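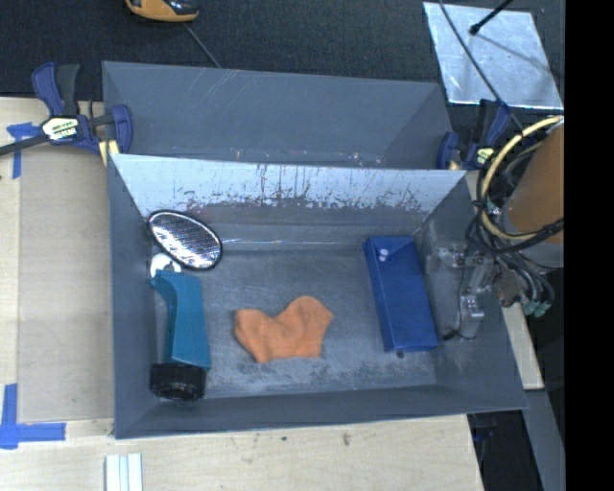
Photo: Siriporn Sriwong / Udus project group

Can a Machine Tidy Up Yet? Final Report, Bin Sorting Group
Wiroj Yimyam and Siriporn Sriwong
August 18, 2026

Our group wanted to know whether a robot arm can do one small chore that comes up in both homes and shops: taking mixed things out of a bin and putting each one where it belongs. We called the project Udus. We started in March and had a budget of 4000 dollars, most of which went to the gripper and spare cables.

The bin is gray, with an open top and a sloping divider, and it is clamped on both sides. Before we added the clamps, the arm pushed the bin a little every time it touched a wall, and every grasp after that was off.

We chose items that are hard in different ways. The blue box has flat sides and was the easiest for the gripper. The teal bottle was harder when it lay along the left wall, since the fingers had little room on that side. The orange cloth could be picked up almost anywhere, but folding it was beyond us and we dropped that part of the plan in the second month. The oval item with the black rim and the glittering silver face gave the most trouble. Its highlights confused our depth readings, and the software often placed it deeper in the bin than it was.

We logged 2795 grasp attempts. Around half of the failures came from items touching a wall or leaning in a corner. We also lost 26 attempts to a loose cable connector, and those are left out of our totals.

A person clears the same bin in a few seconds. Our arm needed 2 minutes on a good run and sometimes stopped to wait for help. For a shop that handles only boxes, we think a setup like this could be useful now. For a household it is too slow, and someone has to stay nearby.

If we had another term we would try a softer finger pad and a second view from the side. The scuffed bin floor should also be repainted, as the worn patches sometimes showed up as objects.

Related reports
Chuensuk: Shelf Restocking With a Small Mobile Base
Iltus: Towel Folding, Second Attempt
Loading a Dishwasher Rack by Arm
Floor Cleaning in a Shared Workshop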